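Home | Issues | Authors | Submit | Search

Filed under: Field Evaluation, Household Manipulation

4. The Open Day as Evidence

4.1 What visitors were shown

Tondance opened its Isero kitchen simulator to outside visitors in September, and two of us (Holub and Abubakari) attended the afternoon session. The company's handout says the policy shown was trained on 1042 simulated episodes. It does not say how those episodes were chosen, and when we asked, the presenter, Amedeo Fontana, said the selection was "mostly automatic." We were unable to learn more.

The program promised 40 minutes of live simulation. We saw 11 runs. Visitors could pick the kitchen layout but not the task, and the layouts on offer were the ones on the handout. We don't think this was done in bad faith, but it limits what the day can tell anyone about general skill.

The main screen showed a wide view of the room. A side monitor carried the view from behind the gripper, and few people stood near it. We found it the more useful of the two, as it shows how little of the room is in sight at close range.

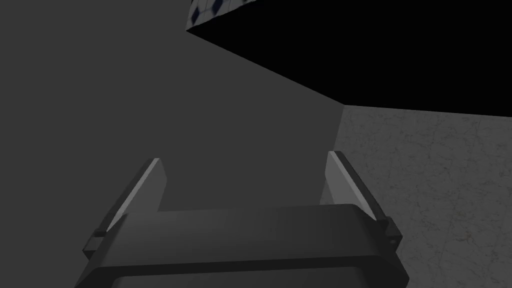
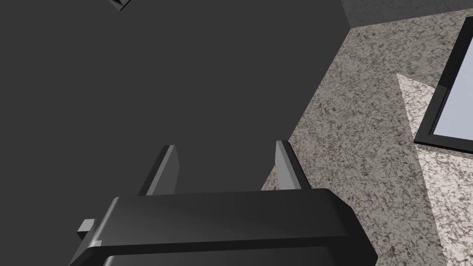 Figure 3. Rendered views from behind the gripper, fingers open and nothing held. A large dark gray surface takes up much of each view.

Our main complaint concerns scoring. A run was called a success when the simulator's own checker said so, and the rule behind the checker was never put on screen. Vendula Murín of Hrnčiar, who was in the same group, asked whether a run that reached the goal after a long stall would count the same as a clean one. It would. The slide claiming a score of 100 on the "easy" set should be read with that in mind, and with the further point that Tondance itself decided what was easy.

The second complaint is about transfer. Fontana told the group that moving from Isero to a physical arm was "a matter of tuning." No physical arm was part of the program and no hardware results were offered. We have heard the same phrase at other demonstrations, including our own lab's, and we no longer give it any weight without a log file.

We asked for the checker source and the run logs in writing. Hedvika Beneš, our contact at the company, replied that the logs were being prepared. They had not arrived when this section was written, so the runs are left out of Table 2.

Related items
Pedora: Notes on a Shared Kitchen Benchmark
Who Writes the Success Check?
Reading Demo Videos With Care
Stalls, Retries, and the Reported Score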